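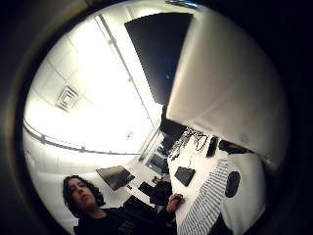 By Banafsheh Mohammadi
November 6, 2019

Tarnham – I have been to the old ground at Tarnham more times than I could tell you, but always as a supporter with a scarf and a paper cup of tea, and always through the turnstiles at the railway end. So when the club announced that it would open its doors for a day in memory of Manouchehr Hashemi, the center forward my father used to talk about over dinner until the rice went cold, I put my name down the same morning.

Hashemi died in the spring after a long illness, and the club has been slow and careful about how to mark it. A minute's applause came first, then the black armbands, and now this, a proper day for the people who watched him. They had planned for a modest turnout. By lunchtime 1,124 of us had signed the book at the front desk, and the line for the trophy room went down the stairs, past the ticket office and out as far as the bus stop. I didn't mind the wait at all. The man in front of me had brought his programs from Hashemi's first season in a shoebox and was happy to pass them back, one at a time, as long as your hands were clean.

The tour itself starts in the home dressing room, which is smaller than you'd think from television. Hashemi's old peg is the second one in from the showers, and a number nine shirt had been hung there for the day – the heavy cotton kind, with a collar. People went rather quiet around it. A little girl asked her grandfather whether he had been fast, and he thought about it for quite a while and said no, but he was always there first, and I don't believe I've heard a better account of him from any commentator.

From there you go up the tunnel and out to the touchline, where you are asked (very politely, and more than once) to keep off the grass. The far goal is the one everybody wants to see. That is where he scored the header against Larari in the cup replay, the one my father claimed to have seen from directly behind the net, along with what must be half the town. The guide gave us the whole move from memory, starting with the throw-in, and two older fans corrected him on who took it. They were still discussing it when we moved along to the stand.

I had hoped for more in the trophy room, I'll admit. There are 42 items on show from Hashemi's career, among them his boots, three of his international caps and a lovely set of letters he wrote home to his mother from his first away trip, complaining mainly about the food. The letters are wonderful but the case is deep and the cards are set too far back, and those of us with reading glasses had to take turns at the one good corner. I mentioned it to a steward and she wrote it down, so perhaps it will be better by the time the exhibition opens again.

After that came tea in the players' lounge and a talk by two of his former teammates, Handa and Shokri, who played on either side of him for six seasons and plainly still miss him. Shokri is past 70 now and walks with a stick, but when he got up to show us how Hashemi used to lean on a defender before a corner, he put the stick down on the chair and leaned on poor Handa so hard that the tea went over. Handa told us about the year the team bus broke down and Hashemi walked ahead to find a telephone and came back with bread and cheese for everyone, and no news at all about the bus. The talk was meant to last 40 minutes and ran well over the hour, and I would gladly have stayed for another.

The exhibition will be back for every home match in November, and entry is included with a match ticket. Without one it's a small donation to the youth teams, paid at the front desk. Go in by the main entrance and leave yourself a bit longer than you think for the letters. I'm taking my mother to the next one – she says the replay header was offside, and she would like to see that goal for herself.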